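Preparing Paper Records for Off-Site Storage

Records Services, Ultomden

Departments that hold paper records no longer in daily use may transfer them to the Dosdale Records Center. The steps on this page apply to all offices at the Ultomden and Niltden campuses. Offices at Koppel follow the same steps for sorting and packing but arrange pickup through their own building desk.

Please read the whole page before packing. Boxes that arrive without a completed box list, or with a label that does not match the list, are returned to the sending office.

Before You Begin

Each department must have a records contact on file with Records Services. If your department does not have one, the department head may name one by sending Form 3256 to the Records Services office in Room 715. Only the records contact may submit a transfer request, although any staff member may sort and pack.

You will need the following:

Standard record storage boxes with lids
Plain manila folders
A soft pencil and a black permanent marker
Blank box list sheets
Printed box labels
Packing tape, 2 inches wide

Boxes, list sheets, and labels are supplied by Records Services. Order them on the supply page of the staff site and allow a week for delivery. Do not use copy paper boxes, file drawers, or plastic tubs for a transfer.

Step 1: Check the Retention Schedule

Look up each type of record in the retention schedule. The schedule shows how long a record must be kept and when the period starts. For some records the period starts on the date the record was made. For others, such as contracts and personnel files, it starts when the matter is closed.

Records fall into one of three groups:

Records still in active use. Keep these in the office.
Records no longer in active use but still within the retention period. These may be sent to Dosdale.
Records past the retention period. These should not be boxed for storage. Follow the disposal procedure instead.

Records with fewer than 90 days left in their retention period are not accepted. Hold them in the office until the period ends and then request disposal.

Any record subject to a legal hold must stay where it is until the Office of Counsel gives written approval to move it. If you are not sure whether a hold applies, ask before you pack.

Step 2: Sort the Records

Group the records by type and then by closing year. A box should contain one type of record and, where possible, one closing year. Two closing years may share a box if neither would fill it alone. In that case the whole box will be kept until the later date.

Remove the following as you sort:

Extra copies
Blank forms and unused letterhead
Published catalogs, manuals, and magazines
Hanging folders and their metal rails
Binders, binder clips, and rubber bands

Staples may stay in place. Papers taken from a binder should be moved into labeled folders in the same order. If the spine of the binder carried a title, copy that title onto the first folder in full.

Photographs, tapes, and discs are stored in a separate room at Dosdale. Do not mix them with paper files. Place a sheet in the paper file noting what was removed, and write the file title on the sleeve of the removed item.

Step 3: Assemble and Fill the Box

Fold the box along the scored lines and press the bottom flaps flat. Run one strip of tape along the center seam on the underside. The lid does not need tape at this stage.

Stand the box on a firm, level surface at waist height while you fill it. Place folders upright with the tabs facing the same end. Folders for letter-size paper run from front to back; legal-size folders run from side to side. Leave 1 inch of free space so that a folder can be drawn out without tearing its neighbors. 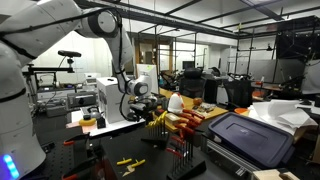 White cardboard box upright on a white-topped table section.

A packed box must not weigh more than 45 pounds. Ledgers and bound volumes reach that limit quickly and should be placed flat, spine down, in half-filled boxes. Fill the remaining space with crumpled plain paper. Foam pellets and newspaper are not permitted.

Do not place folders on top of the upright row. If a few folders remain, start a new box.

Step 4: Complete the Box List

Prepare one list for each box. The list is the only means by which Dosdale staff can find a file for you later, so entries should be written for a reader who does not know your office.

Each list must show:

The department name and code
The name and telephone extension of the records contact
The record type, as worded in the retention schedule
The first and last dates of the records in the box
The title of every folder, in the order packed
The date on which the retention period ends

Avoid entries such as "miscellaneous" or "old files." Spell out short forms the first time they appear. Where folders are filed by case number, give the full range and note any gaps.

Print two copies. Place one inside the box in front of the first folder. Keep the other in the office. A third copy, in electronic form, is attached to the transfer request in Step 6.

Lists that include private information, such as Social Security numbers or medical details, will be sent back for correction. Use an employee or case number in place of the private detail.

Step 5: Label the Box

Attach one printed label to the short end of the box, below the hand hole. The label should be smooth and fully stuck down at the corners. Using the marker, write your department code and the box number in the blank area of the label.

Number the boxes in a single run for each transfer, starting at 1. Write the number in the form "1 of 6," "2 of 6," and so on. Do not write the contents on the outside of the box. Do not cover an old label with a new one; if a box has been used before, replace it.

Confidential records take the same label with a red stripe. Tape the lid down on all four sides and initial across the tape.

Step 6: Submit the Transfer Request

The records contact should sign in to the staff site, open the transfer page, and enter the number of boxes, the pickup location, and a contact telephone extension. Attach the electronic box lists as a single file.

Records Services reviews the request and replies by e-mail. The reply will either confirm a pickup time or list the items that need correction. Please do not move boxes to a hallway or loading area before the pickup is confirmed.

Requests received in June take longer to process than at other times of the year. Departments closing their books at that time are advised to submit early.

Step 7: Prepare for Pickup

On the morning of pickup, bring the boxes together in one place near the office door, stacked no more than three high, with all labels facing outward. The pickup crew works between 8:30 a.m. and 3:00 p.m. and will not enter locked rooms without a staff member present.

A staff member must sign the pickup sheet. Check the box numbers on the sheet against the boxes before signing, and keep the yellow copy with your box lists.

Requesting a Stored File

Files may be recalled at any time by the department that sent them. Enter the box number and the exact folder title on the recall page. Requests made before noon are filled on the next working day for Ultomden and Niltden. Deliveries to Koppel take one day longer.

A recalled file should be returned in its original folder. New papers may be added to it, but please note the addition on the office copy of the box list and send the revised list to Records Services. Entire boxes may be recalled if the department has locked space in which to keep them.

When the Retention Period Ends

Records Services sends a disposal notice to the records contact before any box is destroyed. The notice must be signed and returned. If the records are still needed, state the reason and the new review date on the notice. Boxes remain in storage until a signed notice is received.

Questions about this procedure may be directed to the Records Services office in Room 715 during business hours.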